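Wire hat stand

A wire hat stand is a small freestanding rack for hats, caps and bonnets, made of bent metal rod, usually coated. Sits on a table, shelf or shop counter. Different from the tall hall stand, which takes coats too, and from the solid hat block, which is for shaping and not for keeping. Also called a hat tree, cap tree, or in older shop lists a "bonnet wire".

Names

Usage is loose. "Hat stand" by itself mostly means the floor kind with pegs. Shops that sell the table kind tend to say "display stand" or "hat rack, counter". "Umbrella stand" turns up for the type with spokes, from the shape, and causes mixups with the thing umbrellas go in. This article uses tiered stand for anything with more than one level of spokes and single stand for one pole, one hat.

Construction

Base. Nearly always a ring, flat on the surface. A ring uses little rod and doesn't rock as much as feet do, if it is bent true. A crossbar or a pair of legs ties the ring to the pole. Cheaper ones have the pole and the crossbar in one length of rod, bent at the bottom; better ones screw in. Over time the bend loosens a bit and the pole leans. Common fault, easily put right by hand.

Pole. Thin, plain. On knock-down models it comes in two or three lengths that screw together.

Top. On single stands a small dome, loop or disk. On tiered stands a hub with curved spokes fanning out, sometimes a second set of spokes lower down, joined by a ring so they don't spread. The spokes hold the crown from inside and the brim hangs free.

Coating. White, black or brass color, mostly. Powder coating is usual now, older stands were dipped in paint or plastic. Bare wire is avoided becuase it can leave rust marks on light cloth. Ends of spokes should be capped or curled back; a cut end will catch on a lining sooner or later.

History

Wire stands came in with shop windows. Milliners wanted something lighter than turned wood, something that didn't hide the hat. Home use followed when closets got smaller and the hall stand went out of a lot of houses. The flat-packed tiered type is much later.

The maker Vaher sold a single stand with a ring base for many years, and its catalog is where the word "bonnet wire" is mostly found. Brunora did a tiered version, two levels, white only. The Stikberg is the one collectors argue over: 40 cm tall, 6 spokes on the upper tier, hub stamped with the part number 3564. Copies have no stamp. Later Stikbergs also have no stamp, so a blank hub proves little. Despina Bošković, whose short guide Wire in the Window is still the main thing written on the subject, puts the change in July of the second year of production but gives no source for it.

The shop museum at Stistuven keeps up to 69 stands on show at one time, mixed with shop fittings of other kinds. Labels last revised September 15, 2021.

Use

Soft hats suit the tiered stand best. Bucket hats, cloth sun hats, knitted caps, berets. Stiff felt and straw do better on a single stand with a wide dome, or on a shelf upside down, crown to the shelf.

Putting a hat on: open the crown out first with the fingers, bring it over the spokes from above, let it settle, then pull the brim level. Going in sideways bends the spokes. For a hat that has been folded flat in a drawer, some push the crown out from inside and leave it a day before putting it on the stand. Hand on the base while doing this if the stand is a light one.

Loading goes from the bottom tier up where there are two tiers. Heavy things low. One hat per spoke is too tight on most models, every second spoke is better.

A white wire stand with a ring base, on a table; in the second and third pictures also a soft cloth hat:
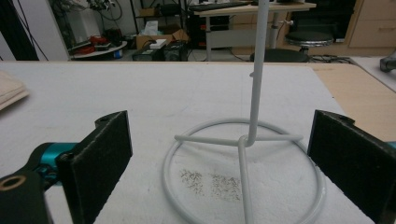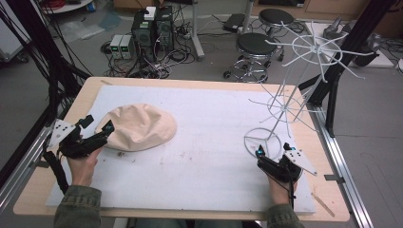
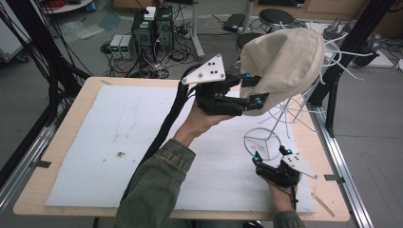
Faults and care

Tipping is the main complaint. A ring base only works on a flat surface, and a rug or a thick cloth under it makes things worse. Load both sides evenly. Some owners tie a small weight to the crossbar, fishing lead or a washer, and this does help though it looks bad.

Leaning pole: take the hats off, hold the ring down, bend back slowly. Don't use pliers on coated rod, the coating chips and then the rust starts there. If it has chipped already, a dab of enamel paint. Nail polish also gets used and yellows after a while.

Dust collects where spokes meet the hub. Dry brush, then a damp cloth, then dry again. No scouring powder. Yellowing of old white plastic coats can't be cleaned off, it's in the coat itself.

Marks on hats. A spoke pressing on one place for months leaves a dent in soft cotton. Turn the hat a little every few weeks. Steam gets most dents out, from a kettle or an iron held well off the cloth. A square of tissue over the hub helps with pale linings.

Bonnets and baby caps are often too small for the spokes of an adult stand and should go on a single stand or just in a box.

Buying secondhand

Check the ring first, put it on glass or a counter and press round it with a finger. If it ticks, it's bent. Then the threads, if it is a screw-together one, since these strip and replacements are hard to find. Missing spokes are common. A spoke from a Brunora will fit a Stikberg hub but sits lower at the tip and the hat slides off it. Repainted stands are fine for use, collectors pay less for them. Boxes are rare, instruction sheets rarer.

See also

Hall stand
Hat block
Hatbox
Millinery
Wig stand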